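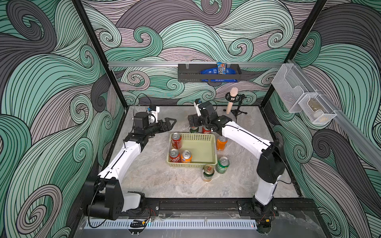

Fliltamcombe, May 16, 2024

Jistard: Public Records Request Log, Release 2

Jistard is a table of public records requests received by local government offices, with the dates and outcomes of each request. It was put together from the request logs that the offices keep for their own use. It covers 70 offices: city clerks, county clerks, school districts, and a few water and transit districts. One row is one request.

Maintainer: Mingxuan Cheng
Review and office contact: Ilango Rajan

Please read the section on dates before computing any response time. Most of the questions we received after the first release came from people who had subtracted one date column from another and gotten a negative number.

Contents of the release

requests.csv - the main table, one row per request
offices.csv - one row per office, with office type and the date rules it follows
outcomes.csv - lookup table for outcome codes
changes.txt - list of changes since the first release
checks/ - scripts that rebuild the derived columns and report rows that fail

All files are UTF-8 with comma separators and a header row. Text fields that contain commas are in double quotes. Empty fields are empty, with no placeholder. The first release used the word "none" in some columns, which clashed with an office that enters "none" in its fee field to mean that no fee was charged. That has been fixed.

Columns in requests.csv

request_id
Assigned by us. It stays the same across releases. It has no relation to the number the office gave the request.

office_id
Joins to offices.csv.

office_number
The office's own tracking number, as written. Some offices start over every year, so this value repeats. Do not use it as a key.

received_date
The date the office says it received the request.

logged_date
The date the request was entered in the log. Often the same as received_date, sometimes weeks later.

first_reply_date
The date of the first reply that was more than an automatic notice. Empty if the office does not record it.

closed_date
The date the office marked the request closed.

requester_type
One of: resident, press, business, attorney, public body, unknown. Assigned by the office where it keeps such a field, otherwise by us from the short description. The column requester_type_source says which.

subject_group
Assigned by us from the short description. There are 40 groups, such as building permits, payroll, police reports, contracts and bids, and property records. The full list is in the file header notes in changes.txt.

outcome_code
Joins to outcomes.csv.

fee_charged
In dollars. Zero means the log says no fee. Empty means the log says nothing.

extension_used
Yes, no, or empty.

reopened
Yes if the same request appears again in the log after being closed.

How the logs were collected

Ilango Rajan wrote to each office and asked for the log itself under the same law the log records. Most sent a spreadsheet. Some sent a printout, which was scanned and typed in by hand. One county sent its log as a set of saved emails, one per request, and those were parsed with a script in the checks folder.

Offices that asked for a fee to copy the log were paid if the fee was small. Offices that refused, or did not reply after 3 letters, are not in the table. This matters for use. The offices that are missing are likely to be the ones with slow or poorly kept logs, and the table will look better than local government as a whole.

Typed pages were entered twice by different people and compared. Where the entries differed, the page was read again. Handwritten additions in the margins were included only if they could be tied to a single row.

Dates

Offices do not agree on what "received" means. Some use the postmark. Some use the day the envelope was opened. Some treat anything that comes in after closing time as received on the next working day. The column date_rule in offices.csv records what the office told us. It is empty where the office did not answer the question.

Closing dates are worse. Three meanings are in use:

The records were sent.
The records were ready and the requester was told to pick them up.
The requester was sent a fee notice and did not pay within the time allowed.

In the last case the date is usually the end of the waiting period, but the Dritham district uses the date of the notice. Requests from that district with outcome code UNPAID therefore look much faster than they were. We left the dates as recorded. Drop those rows from any response time figure, or treat them as a separate group.

Negative intervals are left in. They come from typing errors in the source, and in most cases it is clear that the year is wrong, but we do not correct values that we cannot check. The script in checks/ lists them.

A change of software at several offices in March of one year led to requests being moved in bulk from an old system. The logged_date for all of these is the day of the move. They are marked yes in the column bulk_moved.

Outcome codes

FULL - all records released
PART - some records released, some withheld or blacked out
DENY - all records withheld
NONE - no matching records found
UNPAID - closed for lack of payment
WITHDRAWN - requester withdrew
REFERRED - sent on to another office
OPEN - not closed when the log was sent to us
OTHER - closed, reason not recorded

The difference between DENY and NONE depends on the habits of the clerk. Some offices log a request as NONE when the record exists in another department of the same city. Others log this as REFERRED. We did not try to even this out.

PART is underused. In a reading of sample rows against the letters sent to requesters, several logged as FULL had pages with lines blacked out. The offices involved consider a request fully met if every page was sent in some form. Any claim about how often records are withheld should take this into account.

Personal information

Names, street addresses, phone numbers, and email addresses of requesters were removed. Short descriptions were read in full and are not included in the release, as many of them name people. Names of clerks and other staff were removed as well, though in most places they are public.

Requests about a single named person's own records - a police report on one's own car accident, for example - are kept as rows, but received_date is given as the first of the month and the column date_rounded is set to yes. Leave these out of response time work.

If you find a value that points to a person, write to the maintainer. The row will be pulled and noted in changes.txt.

Suitable uses

Comparing one office with itself over time, where the office kept the same rules. Looking at the mix of subjects people ask about. Testing forms and tracking software against realistic input. Training for new clerks, for which the Lambrechts office has used an early version.

Unsuitable uses

Ranking offices by speed. The date rules are too different, and an office that logs every phone call will have shorter times than one that logs only formal letters. We have been asked for a ranking more than once and will not produce one from this table.

Estimating total request volume for a state. The offices were not drawn at random.

Judging single employees. The table has no staff field, and small offices with one clerk should be grouped with others before anything is published about them.

Known problems

Fees are recorded before waiver in some offices and after waiver in others. The column fee_rule in offices.csv is filled in only where we could find out.

The subject groups for school districts are weak. Many descriptions say only "email" or "emails" and went into the general correspondence group.

Reopened requests are undercounted. An office that gives a reopened request a new number will show it as a new request unless the log says otherwise.

Two transit districts share a clerk and, for part of the period, shared a log. Rows that could not be assigned to one or the other have office_id set to the joint entry in offices.csv.

Running the checks

The scripts need Python and no outside packages. From the top folder, run the file named check_all.py in checks/. It prints one line per test and writes the failing rows to a new file. A clean copy of the release fails the negative interval test and passes the rest. If any other test fails, the copy is probably damaged, or a spreadsheet program has rewritten the dates on saving. Download it again before reporting a problem.

License and citation

The table may be copied and changed for any purpose with credit. Cite it as: Jistard Public Records Request Log, Release 2, with the date at the top of this file. If you changed the table, say so and list the columns affected.

Corrections from the offices themselves are welcome and are handled by Ilango Rajan. Send the request_id, the column, the value as it stands, and the value it should have. Corrections go into the next release, and the files of a past release are left as they are.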